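Kumthorpe firm wants you to tidy up, slowly, for science

Robots have been on the verge of doing the chores for as long as there have been chores to avoid. Tiltero, a company with an office in Kumthorpe, has a new plan for closing the gap, and it involves people doing the chores first. Many times over. With a plastic claw.

The company said this month that it has started collecting demonstrations for Wamoter, software meant to let a robot arm learn ordinary office jobs: folding a cloth, coiling a cable, putting things back where they were before the meeting. A person picks up a hand-held gripper with a camera on it, squeezes the fingers shut around whatever needs moving, and does the job. The recording goes to the software, which is supposed to work out the rest.

Tiltero is paying for 200 demonstrations of each task in the first round. Sessions run 20 minutes, after which the demonstrator is made to sit down, whether or not the cloth has been dealt with.

"People come in and do it beautifully, and we have to ask them to do it worse," said Xuân Lã, who runs the sessions. "If you always start from the same spot, the robot thinks that's the only spot there is. So we say, fine, now start from over there. Now drop it and pick it up again. They look at me like I've insulted them."

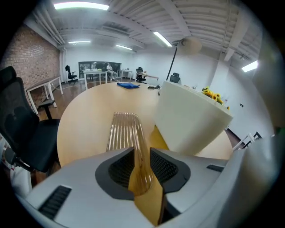 Why not simply steer the robot itself by remote control? Tiltero did, through the spring, and found that an operator working the arm from a control desk took far longer over each fold than a person standing at the table with the gripper in hand.

The remote setup has not been thrown out. It still gets used for corrections, when the arm has learned most of a job and keeps fumbling the last bit. An operator takes over, finishes the move and hands control back, and the fix goes into the next round of training. Lã described this as "a bit like teaching someone to park, except you can grab the wheel and they don't get upset."

The arm comes from Karagiannis, a supplier that also services it, and which has so far been called out 4 times. Three of those visits were for a loose connector. The company would not go into the fourth.

As for results, Wamoter has 165 successful cloth folds to its name, by Tiltero's own tally. The company declined to say how many tries that took, or to define "fold" — a word on which households have been known to differ. Cable coiling is further behind. Lã said the software currently favors what she called "a loose heap with good intentions."

A public showing is planned for October, at the Kumthorpe office. Visitors will be able to try the gripper themselves, and their efforts may be added to the training set if they sign a form.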